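Lustavside Salerooms: Frequently Asked Questions

Buying and selling at a general auction, for people who have never done it and people who swore they'd never do it again.

What sort of things do you sell?

General household, which covers a lot of ground. Furniture, china, garden tools, car parts, pictures of other people's ancestors. We don't sell livestock, mattresses, open paint or anything that is ticking and isn't a clock. Fine art and proper jewellery we pass to Naseri in town, who have better lighting and a receptionist. 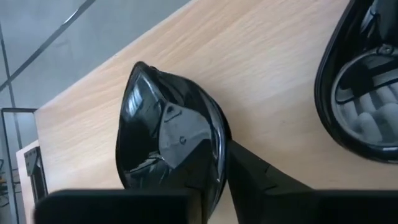

Photo: Noemi Gentile / Lustavside Salerooms

Will you come and look at my things?

Yes, if there's more than a carload. Oratile Tshabalala does the home visits and will tell you kindly what the piano is worth. Please be ready for this. The answer is usually nothing, and sometimes it's the cost of four men and a van.

For smaller amounts, send us a few pictures by email or bring the items to the side door any morning before noon. If the side door is locked, knock harder.

What does it cost to sell?

Our commission is 19 per cent of the hammer price, with a £2 minimum per lot. There is no charge for cataloguing and none for storage before the sale. If a lot doesn't sell we'll try it once more at a lower figure, and after that we'd like you to come and fetch it.

And to buy?

The buyer's premium is 25 per cent on top of the hammer price. Yes, that means we charge at both ends. Every auction house does it, and we're told by customers that this is no excuse. Do the sum before you put your hand up.

Can I set a reserve?

You can on anything we think will make £50 or more. We won't put a reserve on a box of paperbacks, however good the paperbacks. Reserves are agreed with you in writing and stay between us, so don't stand at the back telling people.

How do I bid?

Register at the desk with photo ID and you'll be given a paddle number. You can also leave a commission bid, which is where you write down the most you'll pay and Dumisani Mabaso bids for you up to that amount. He will buy it as cheaply as the room allows. He won't guess what you would have gone to if you'd been there.

Scratching your nose does not buy you a wardrobe. We have all heard the story too. Waving to your sister, on the other hand, has caused trouble.

What happens on viewing day?

Doors open at 10am and close at 5pm. Pick things up, open the drawers, turn things over, look for chips and cracks. Everything is sold as seen, and "as seen" assumes you looked. Our descriptions are written in good faith but at speed: the March catalogue ran to 547 lots, and by the end of it even the adjectives were tired.
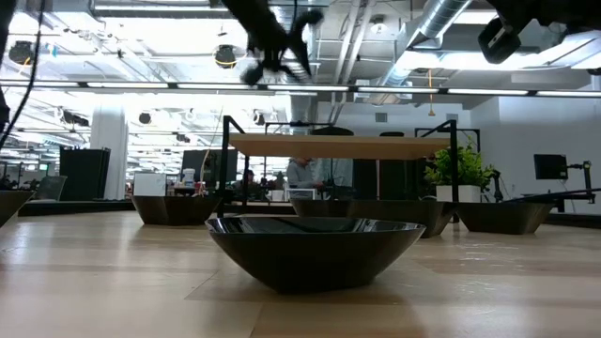 Small items go on the tables and furniture stands along the walls. If you move something, put it back in its own lot. People have been known to slip the good teaspoon into the box of bad ones, and we do check.

I only want one thing out of a mixed lot. Can you split it?

No. Buy the lot, keep your one thing and put the rest back in the next sale, like everyone else does. Some boxes have been through here so often that we greet them.

When do I have to collect?

By 4pm the day after the sale. After that we charge £5 a day per lot. Bring your receipt, something to wrap things in, and a vehicle larger than the item. We can recommend Desero Carriers for anything heavy or a long way off.

When do I get paid?

Sellers are paid by bank transfer three weeks after the sale, with a statement showing what each lot made. If the figure seems low, ring and ask for Setareh Soltani, who will go through it with you line by line for as long as you can bear.

Is there tea?

There is, and bacon rolls until they run out, from the hatch by the cash desk. Please don't rest either on a lot.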